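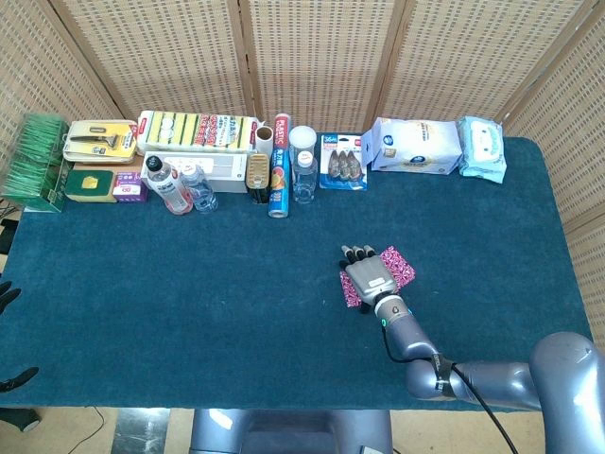

*Household goods along the back of the table, with the rattan screen behind.*

**Stock rotation and shelf labels: changes from August**

The shared store at Kinyua will move to a single labelling method in August. At present each group marks its own boxes, and the marks do not agree. Some people write the date of purchase, some write the date of opening, and a few write only initials. When two boxes of the same item are open at once, the newer one is often used first and the older one goes past its date at the back of the shelf.

The new label has two lines. The first line is the date the item came into the store. The second line is the date it must be used or checked by. For food and drink, the second line is copied from the packet. For cleaning products with no printed date, the second line is left blank until the item is opened, and the opening date is then written in with the letter O in front of it. Labels go on the short side of the box, facing out. Writing on the lid is to stop, as lids get swapped.

Items are to be loaded from the rear of the rack and taken from the front. This works on the Hastar racks, which are open on both sides. The older Turkico units are closed at the back, so there the new stock has to be placed behind the old by hand. Please take the old stock out first, put the new stock in, and then return the old stock to the front. Sliding new boxes over the top of old ones has damaged several cartons of dishwasher salt this year, and split salt cartons take up damp from the floor.

Shelf spacing has also been changed. The lower shelves now have a clear height of 480 mm, which takes a five-litre container with the pump fitted. Liquids go on these shelves only. Dry goods and paper go above. Anything with a blade is to be kept in its packing, on the top shelf, until it is issued.

Humidity remains the main cause of loss. The meter by the door should read below 60 per cent. If it reads between 60 and 70, run the dryer until it drops. Above 70, move tea, flour and paper goods to the inner room and write the reading in the log - the log now hangs on the inside of the door. The dryer tank holds enough for one night and shuts off when full, so it should be emptied last thing. 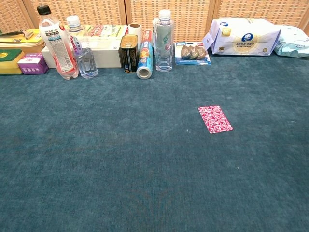

Wafula Magesa objects to the blank second line on cleaning products: "A bottle can sit unopened for years and the label will never tell anyone to look at it. Put a check date on everything, even if it is only a guess."

The point is accepted in part. Unopened bleach does lose strength in storage, so bleach will carry a check date from the day it comes in. Other cleaning products will stay as described until the first full check of the racks, when the rule will be looked at again.

Label rolls are in the Sola drawer, left-hand side. Use the black pens kept with them, as the blue ink fades near the window. Old labels should be peeled off before the new ones go on. Queries on rack positions go to Brian Rugemalira.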